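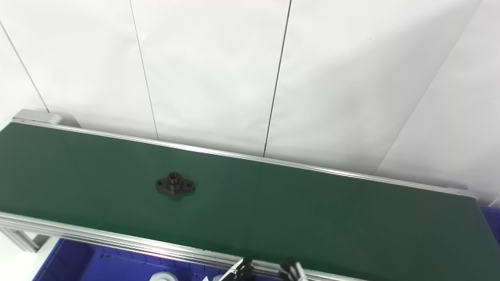
Is it better to teach a pick and place by pushing the arm around by hand or by driving it with a remote controller?

Hagos Chala
asked 22/01/2025 in Robots and Automation

Have to get an arm learning from demonstrations, not just waypoints. Pick one item off a belt, put it in a bin, repeat. We've got both options, free drive on the arm itself and a leader arm thing you hold and the real one copies. Done one afternoon of each and can't decide. By hand feels more natural, but the recordings look a mess when I play them back. Remote ones are tidy but slow, and I keep missing the grasp. Don't want to record hundreds and find I picked the wrong way. Also how many is enough?

Audrey-Anne MacPherson
Accepted

Use the remote for anything where the robot learns from its cameras. Hand guiding is fine for fixed points and for finding a decent path, but your arms and sleeves end up in the recording and they won't be there when it runs on its own. It can learn to look for your hand. We had exactly that at Burkwood, arm went beautifully as long as somebody stood next to it with a hand out. Binned the lot.

Other trouble with hand guiding is the gripper. You're pushing the wrist with one hand and pressing open/close with the other, so the close comes late, every time, and late by a different amount. On playback it looks ok. Trained on, it hovers over the part and dithers.

Slow with the remote is normal. You get quicker. My first day I was hopeless, by the end of the week I was doing a pick without thinking about it. Throw away your first day's recordings whatever they look like, your style changes too much.

Things that helped us:

Watch the camera view, not the arm. If you can't do the pick from the camera picture alone then the robot can't either. Most missed grasps are people looking over the top of the arm and judging it from where they're stood.

Same start pose every time, but move the part. Different places along the belt, nearer rail, further rail, turned round a bit. If it's got a shape with a long way and a short way, decide now which way the fingers go across it and stick to it. Half and half is worse than either.

Don't stop dead above the part to think. If you pause there in every demo it will learn to pause, and sometimes never un-pause. Plan it before you press record.

Leave in a few recoveries. Come in slightly off, correct, pick. Not a fumble where you knock it about, just a bit off. These did more for us than another pile of perfect ones.

How many – we had 264 good ones for one part, one belt, one bin and it was usable. Not brilliant at the ends of the belt where we'd hardly recorded any, so that's where the next batch went. Do a small batch, train, see where it's bad, record there. Don't do it all up front.

Hagos Chala
Thanks, that's really useful. Part is a black flange with a raised boss in the middle and a mounting hole on each side, on a green belt. So there's a choice of gripping the boss or across the plate. Been doing whichever looked easier on the day. Guessing that's my problem?

Audrey-Anne MacPherson
Part of it, yeah. Pick one. I'd go for the boss if your fingers open wide enough to clear it, because then the way the plate is turned matters a lot less. Try it by hand with the power to the gripper on and see if it lifts square. If the part swings or slips go across the plate instead and accept you've got to line the wrist up every time. Then you need more demos with it turned different ways.

And keep the old ones in a separate folder, dont mix.

Milan Hendriks

Going to disagree a bit. Hand guiding gets a bad name because people use it wrong. What we do at Trurville is guide the arm by hand first with the camera recording off, get the joint path, then have the robot play it back by itself with the cameras on. Nobody's arm in the way. You do need the part put back in exactly the same spot for the replay, so it's only any good with the belt stopped and some sort of marks on the frame to line up to. Moving belt, forget it.

Pros: you can feel contact. Through our remote you can't feel anything, so people squash parts down into the belt and don't notice until the arm faults. If yours has force feedback then ignore that.

Cons: twice the time per demo near enough, and no recoveries, as the replay is blind.

I'd say by hand to work out the grasp, remote for the bulk. Which I suppose is what she said, with extra steps.

Couple of odds and ends. Check the clocks on your cameras and your arm agree. Ours were out and the gripper closed before the picture showed it at the part, took ages to find. And same driver for a batch if you can, or at least get two people to agree how high to lift before moving across. One of ours lifts miles up, other one skims the side rail.

Radomír Malý

remote. we tried 6 people on it, two good ones are worth more than all six. did up to 3,833 recordings in the end which was silly, most of them the same pick over and over. vary the lighting too if theres a window

Hagos Chala
Going with the boss grip and the remote, belt stopped to start with. Did a quick check of the clocks as well and one camera is out, so glad that got mentioned. Will start a new folder tomorrow and post how the first small batch does.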